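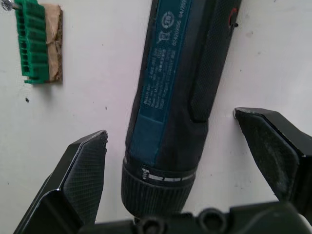
4.6 Tool pick check — Gistthorpe cell

Do this after any pad change, or if the Vevetti arm has been knocked.

1. Key to TEACH. Speed 6 per cent, no more.
2. Hang screwdriver on its peg, nose down.
3. Load program 899. Arm stops short, fingers open.
4. Check gap both sides of the tool. Uneven — jog sideways, re-save point.
5. Wipe pads, dry cloth only. No sovlent.
6. Close at 75 per cent force. Lift clear, put back. Repeat 4 times.

CAUTION: hands out before step 6.

Note: chipped finger rim is ok, torn pad isnt. Spares from Haddad.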